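**Briteck opens its Truronlow workshop for a day of two-arm robot demonstrations**

TRURONLOW – Briteck welcomed 94 visitors to its Truronlow workshop in May for an open day built around one job: clearing a cluttered table with a pair of robot arms. Guests came in groups of 6, starting at 10 a.m., and each group stood at the table for a full session before moving on to the workshop floor.

The table was set with household items and a few workshop parts. Among them were plates, a cup, crumpled tissues, a dish rack and a U-shaped piece of sheet metal. Operators ran the arms through a series of pick-up and placement tasks and stopped between tasks to take questions.

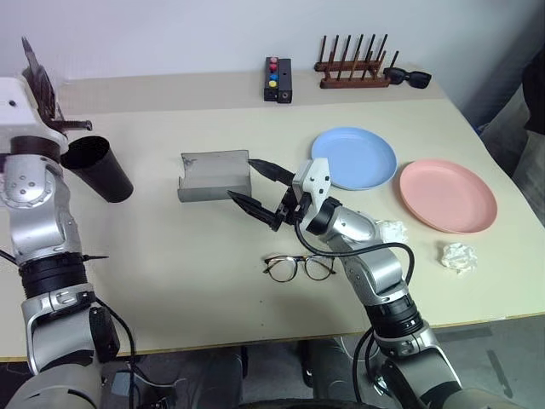

*The two arms at the demonstration table, Briteck open day, Truronlow.*

"People wanted to see ordinary objects, so we used ordinary objects," said Mostafa El Fassi, who leads the demonstration program at Briteck. "A plate is harder than it looks. It is flat on the table, and the gripper has to get hold of the rim. We had a lot of questions about that."

Visitors included staff from Kavanagh, a packaging firm, and students from the Clallard technical program, who stayed through the afternoon to talk with the engineers about gripper fingers and cable routing. Several asked how the arms share a small work area.
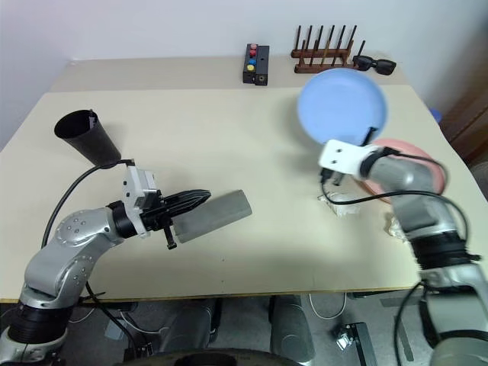
El Fassi said arm spacing was the main point his team hoped to get across. Both arms reach over the same tabletop, and each movement has to leave room for the other. Briteck has logged 406 hours of two-arm table work at the site so far and plans to continue with the same setup through the summer.

The day also included a short talk on workshop safety and a walk through the parts store. Coffee was served in the front office – the line was long by 11 a.m., and a second table will be added next time.

Briteck will hold 2 more open days at Truronlow this year. Places are free but must be booked ahead through the front office. School and college groups should say so when booking, as they will be given the morning sessions.

**About Briteck**

Briteck designs and tests robot work cells for small manufacturers. Its workshop and offices are in Truronlow.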